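Oil finish on a light wood table keeps going blotchy - switch to hardwax?

Posted in Furniture and Finishes

temau_bench
I have a solid wood dining table, light in color, which I strip and re-oil every January. The product is a plain penetrating oil from Ciletti, two coats, wiped off after 15 minutes. By early summer the top is dull where people eat and still has a low sheen near the ends. Water leaves a ring if it sits for the length of a meal. I sanded to 400 grit last time on the advice of a shop and the result was worse. Room humidity is 61 percent most of the year. Is this a product problem or a prep problem, and would a hardwax oil sit on top of what is already there?

Zateo
Mostly prep. 400 grit is too fine for a penetrating oil on a table. The surface gets burnished, the oil does not go in evenly, and most of what you apply ends up on the rag. 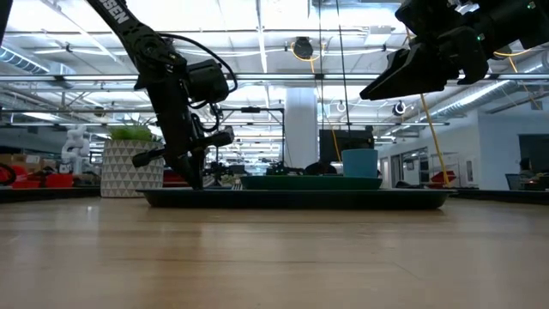
Hardwax oil needs a more open surface than most people give it. Sand with the grain, vacuum, wipe with a barely damp cloth, let it dry, then knock back the raised fibers by hand. Check the top from a low angle with a lamp before any finish goes on, as scratches and leftover patches of old oil are hard to find from above. On a pale top the overhead lights give a faint glare, with soft reflections along the grain, and that amount is normal for wood. What you want to look for is a patch that shines much more than the wood next to it. Mark it in pencil and sand it again.

On the second part, no, do not put hardwax over a fresh coat of plain oil. If the old oil has cured for several months you can sand it back and go over it, but do a test on the underside first. Apply very little. A white pad and a spoonful per section is enough, then buff until the pad drags. Puddles stay soft for weeks.

Your humidity is on the high side and will slow curing. Keep a window open, and keep cloths and plates off the top until the smell is gone. Lay the used rags flat outdoors to dry, never in a pile, or they can catch fire.

sun_and_shavings
Just use polyurethane. Done in a weekend, no rings.

ridgeline_wood
Poly will stop the rings but you can't spot repair it, so think about that before you commit. I agree with Zateo on the grit. I stop at 100 for floors and go a couple of steps finer for tables, never past what the can says. One thing to add - if you use a random orbit sander, do the last pass by hand. The swirls show up as soon as the oil hits them, and on light wood they look like pencil marks.

temau_bench
Thanks. Tested a strip on the underside with the coarser grit and the oil went in evenly. Will wait for the current coat to cure before I do the top.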